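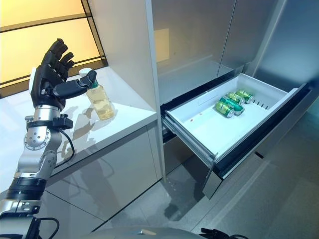
Drawer open, four green cans inside.

The Vurnedari Dralis is a refrigerator with two drawers below its doors priced at $299. I ran it for three months in a kitchen with poor airflow behind the cabinets. Set to 3, the upper drawer held a steady temperature overnight; the lower one ran slightly warmer near the front seal. Compressor noise is low - a soft hum, then a click at shutoff. The slides are stiff when fully loaded. Stomwood makes a quieter unit, but it needs a deeper cabinet. The door gasket wipes clean with dish soap.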